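Betreff: Re: [Tierschutz-Liste] Wildtierverbot auf dem Festplatz Wutport

Hallo zusammen,

Ivone Bittencourt schrieb im Mai:

> Liebe Liste,
>
> der Stadtrat will im Herbst neu über die Vergabe des Festplatzes
> entscheiden. Bisher steht in der Satzung nur, dass Tiere
> »artgerecht unterzubringen« sind. Damit kann jeder Betrieb
> auftreten, der die Papiere vom Veterinäramt mitbringt.
>
> Meine Fragen:
> Darf eine Gemeinde Wildtiere auf eigenen Flächen überhaupt
> ausschließen? Und was ist mit Ponyreiten? Das steht bei uns jedes
> Jahr neben dem Autoscooter, und ich würde es gern gleich
> mitregeln. Wie viele Unterschriften brauchen wir, damit man uns
> anhört?
>
> Gruß
> Ivone

zur ersten Frage: Das ist umstritten, und die Gerichte haben in den vergangenen Jahren nicht einheitlich entschieden. Ein Punkt, der immer wieder auftaucht, ist die Frage, ob die Gemeinde die Nutzung ihrer Fläche von vornherein auf bestimmte Zwecke beschränkt hat oder ob sie nachträglich einen einzelnen Bewerber aussperrt. Reinaldo Tavares hat dazu beim letzten Treffen in Skirkero einiges gesagt, sein Papier müsste noch im Archiv der Liste liegen. Ich würde euch raten, den Antrag als Änderung der Platzordnung zu formulieren und keinen Zirkus beim Namen zu nennen. Bei uns stand im ersten Entwurf der Name Siqueira, und prompt kam ein Brief vom Anwalt. Der zweite Entwurf sprach nur noch von »Tieren wild lebender Arten« und ging ohne Ärger in den Ausschuss.

Schreibt eine Liste der Arten dazu. Bei uns waren es am Ende 6 Gruppen: Elefanten, Großkatzen, Bären, Affen, Nashörner und Flusspferde. Kamele haben wir weggelassen, darüber wurde in der Gruppe lange gestritten. Natanael Dantas war dagegen, ich fand es vertretbar – wer mehr will, kann das später nachziehen.
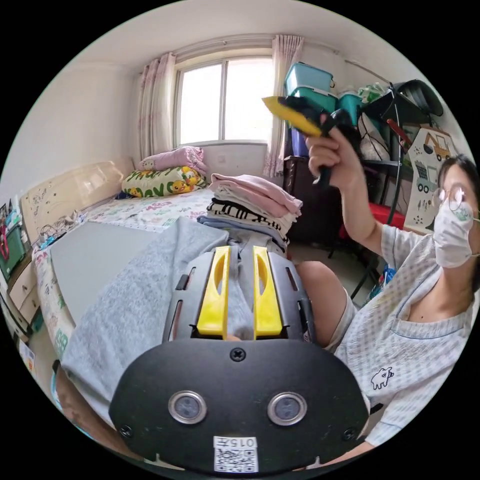
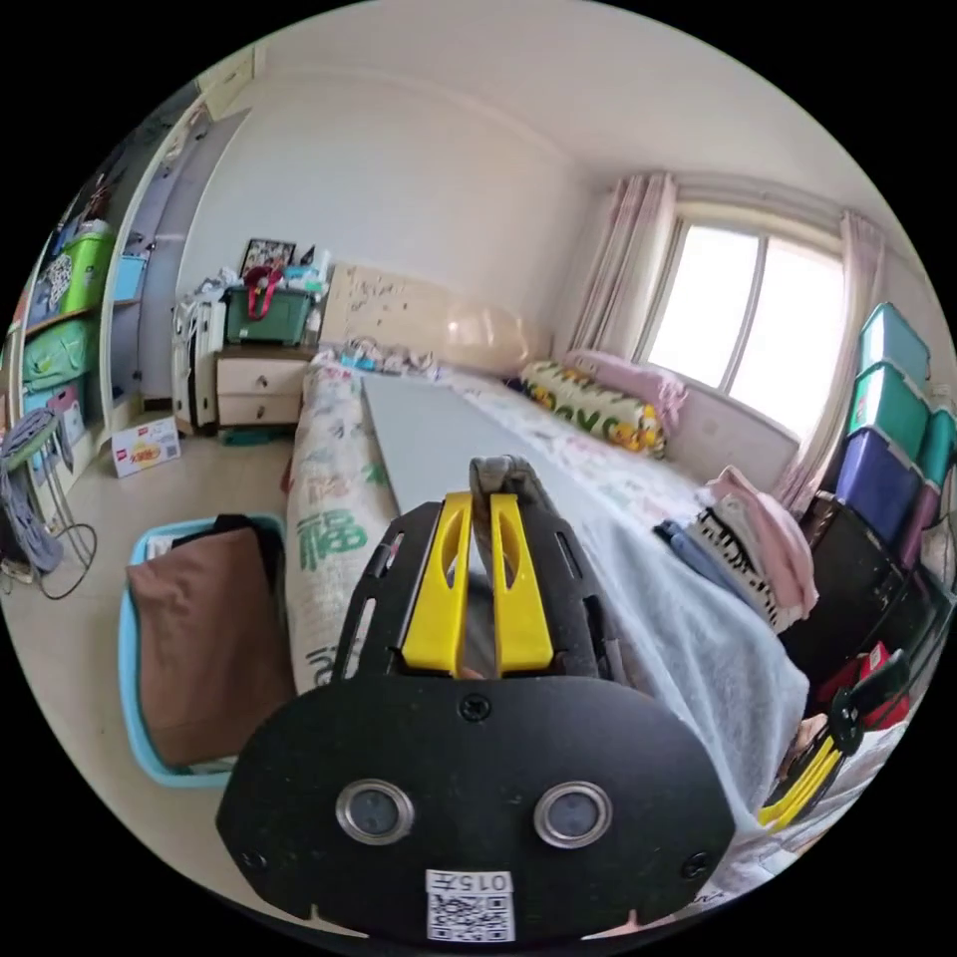
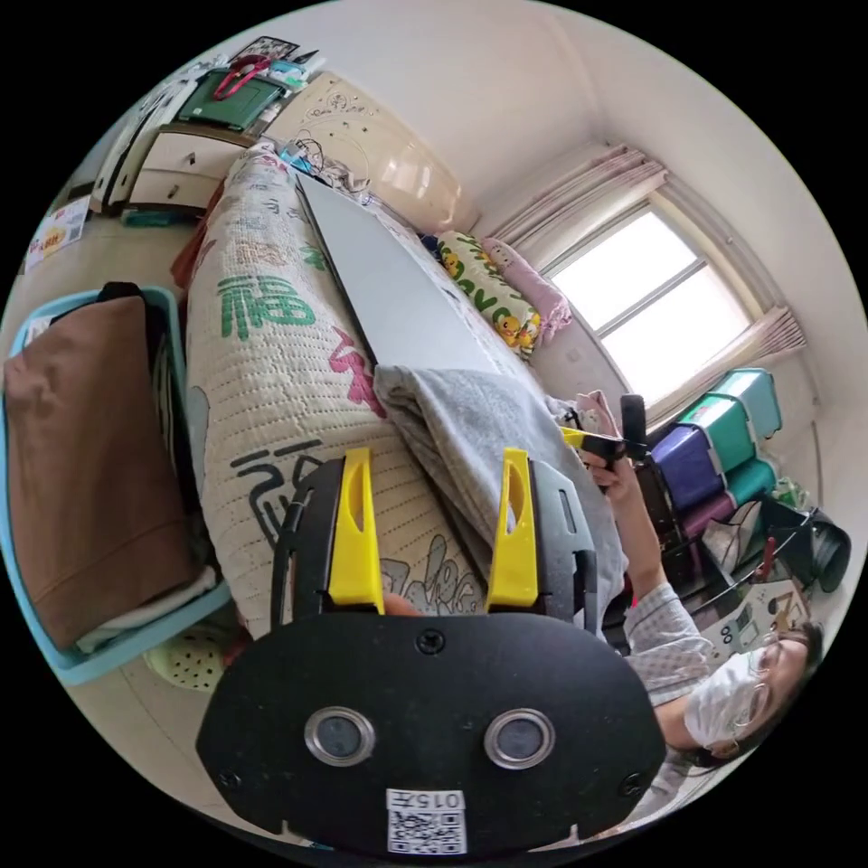 Zum Ponyreiten: Das würde ich trennen. Ponys sind keine Wildtiere, die Begründung ist eine ganz andere (Dauer der Einsätze, Lärm, Boden, immer dieselbe Laufrichtung), und im Rat sitzen vermutlich Leute, die dem einen zustimmen und dem anderen nicht. Wenn beides in einem Antrag steht, verliert ihr sie für beides. Erzsébet Lengyel hat in Witthorpe erst im Folgejahr Auflagen für das Ponyreiten beantragt, mit Pausenzeiten und Schattenplätzen. Den Text hat sie mir geschickt, ich kann ihn weiterleiten.

Zu den Unterschriften: Für eine Bürgeranregung braucht ihr bei uns im Land gar keine Mindestzahl, prüft aber bitte eure Hauptsatzung. Wir hatten 314, gesammelt an zwei Vormittagen vor dem Markt und in drei Tierarztpraxen. Über 200 davon kamen vom Markt. Die Onlineliste hat nur 75 gebracht, und die hat die Verwaltung nicht mitgezählt, weil die Anschriften fehlten. Nehmt also Papierlisten mit Feldern für Straße und Ort und lasst sie vorher vom Hauptamt ansehen.

Noch zwei praktische Dinge. Ladet das Veterinäramt früh ein. Die Amtstierärztin war bei uns im Ausschuss sachlich und hat mehr bewirkt als unsere Redebeiträge. Und fragt den Platzwart nach den Belegungen der letzten Jahre. Bei uns hatte schon länger kein Betrieb mit Großkatzen mehr angefragt, damit war das Argument mit den entgangenen Einnahmen vom Tisch.

Wer den Wortlaut unseres Beschlusses haben möchte, schreibt mir bitte direkt und nicht über die Liste, der Anhang ist zu groß. Abends ab 19 Uhr bin ich auch telefonisch zu erreichen.

Viele Grüße
Jailson Andrade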